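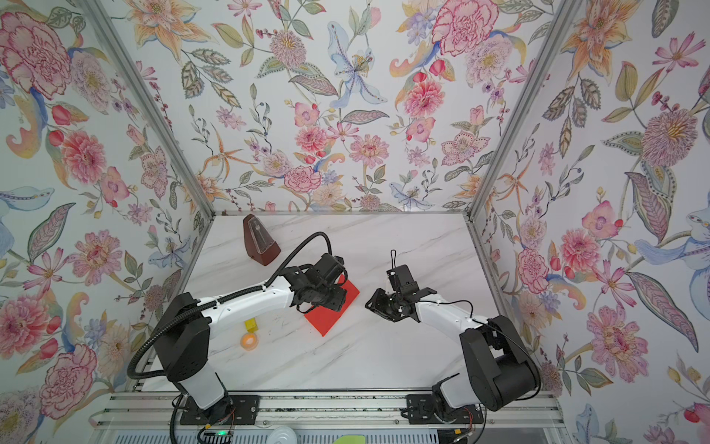
What is a pilgrimage?

By Rowena Navarro
Updated 8th November

A pilgrimage is a journey to a place that matters to a person's religion. Someone who makes the journey is called a pilgrim. Pilgrims have been travelling for thousands of years, and millions of people still do it every year.

Some pilgrimages are very long and cross several countries. Others take an afternoon. A pilgrim might go on foot, by train, by boat or by aeroplane. In many religions walking is thought to be the best way, at least for the last part, but people who can't walk far are still pilgrims.

Where do pilgrims go?

Different religions have different holy places. Muslims travel to Makkah, a city in Saudi Arabia. This pilgrimage is called the Hajj. Every adult Muslim who is well enough and can afford it is expected to go once in their life. The Hajj takes place in the last month of the Islamic calendar, and everybody who takes part is there on the same days.

Hindus have many holy places. Some are temples, some are mountains and some are rivers. The River Ganges is one of the best known. Pilgrims bathe in it at cities such as Varanasi and Haridwar, and many take a little of the water home in a bottle or a small pot.

Buddhists may visit the places where important things happened in the life of the Buddha. One is Bodh Gaya in India, where Buddhists believe he became enlightened while sitting under a tree. A tree of the same kind grows there today.

Christians may go to Bethlehem or Jerusalem, where the Bible tells of the birth and death of Jesus. There are also old pilgrim roads in Europe. The most famous leads to Santiago de Compostela in Spain. Pilgrims on that road often carry a scallop shell, tied to a rucksack or hung round the neck.

Sikhs often visit the Golden Temple at Amritsar in India. It stands in the middle of a large pool. Visitors take off their shoes and cover their heads before they go in, and afterwards they can have a free meal in the kitchen, which is called the langar. Everyone sits on the floor together to eat.

Jewish people may pray at the Western Wall in Jerusalem. Some write a prayer on a small piece of paper and push it into a crack between the stones.

We use cookies to remember your reading level and to see which pages are visited most. You can change this at any time. Accept all | Choose settings

Why do people go?

There are many reasons, and one pilgrim may have several. Some people go because their religion asks them to. Some want to say thank you, perhaps after an illness or when a baby has been born. Others are sad or worried and want time to pray and think. There are pilgrims who have done something wrong and want to make a new start.

People also go to be with others who believe the same things. Strangers walk together, share food and look after one another's bags. A family may have made the same trip for so long that the children go because their grandparents went.

A small pilgrimage: the Bisht steps

Most pilgrimages are not famous. The village of Maltmont has one that hardly anyone outside the valley has heard of. Above the village is a hill called Bisht, and at the top is a little chapel with a bell. There are 1100 steps from the last house to the chapel door.

Each December people climb the steps before it gets light. They start from the town of Tolitz, 14 miles away, the day before, and sleep in the school hall at Maltmont. Soup is served in the hall, and there is bread for the morning. At the chapel every person rings the bell once, says a prayer aloud or silently, and goes back down by the cart track on the other side.

Vaughn Obi first went when he was nine. He is a grown man now and has made the climb 21 times.

"My legs hurt and I wanted to stop at every bench," he says of his first year. "My aunt told me I could stop as often as I liked so long as I got up again. I remember the bell being much louder than I expected. I still don't like the dark part near the bottom, where the trees are."

He takes a torch, spare socks, a flask of tea and a pebble from his garden. The pebbles are left in a heap beside the chapel wall. The custom is old and there are different stories about how it began. One says that the first pilgrims carried up the stones to build the chapel. Another says that each pebble stands for a worry.

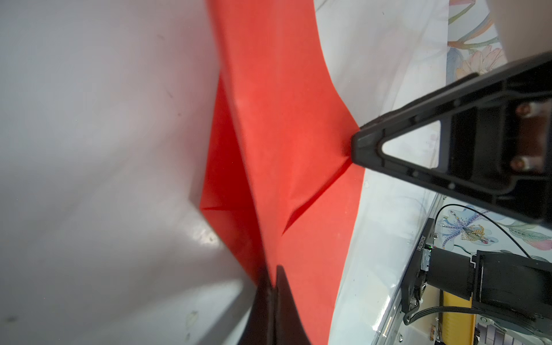 Do pilgrims have to be grown-ups?

Children can be pilgrims too. They usually go with their family, a school or a group from their place of worship. The rules are not the same in every religion. A Muslim child may go on the Hajj with their parents, for instance, but is still expected to go again as an adult if they can.

What do pilgrims do when they arrive?

They may pray, sing, light a candle or a lamp, listen to a reading, or give flowers or money. At some places pilgrims walk in a circle around something holy. Muslims walk seven times around the Kaaba, a building in the great mosque at Makkah. Buddhists often walk around a stupa, a domed building that may hold holy objects, and they keep it on their right-hand side as they go.

Many pilgrims bring something back. It could be holy water, a badge, a picture or sweets that have been blessed. In the Middle Ages Christian pilgrims bought badges made of lead or tin and pinned them to their hats. People still find these badges in river mud.

Is a pilgrimage the same as a holiday?

They can look alike. Both may mean packing a bag, staying somewhere new and buying a present for someone at home. The difference is the reason for going. A pilgrim is travelling because of what they believe. Some people visit a holy place only to look at the building, and they are usually called tourists or visitors. They are often asked to follow the same rules as the pilgrims, such as keeping quiet or taking off their shoes.

Words to know

Pilgrim: a person who makes a journey to a holy place.
Shrine: a place or building linked with a holy person, object or event.
Enlightened: in Buddhism, having understood the truth about life.
Langar: the free kitchen in a Sikh place of worship, and the meal served there.
Stupa: a domed Buddhist building.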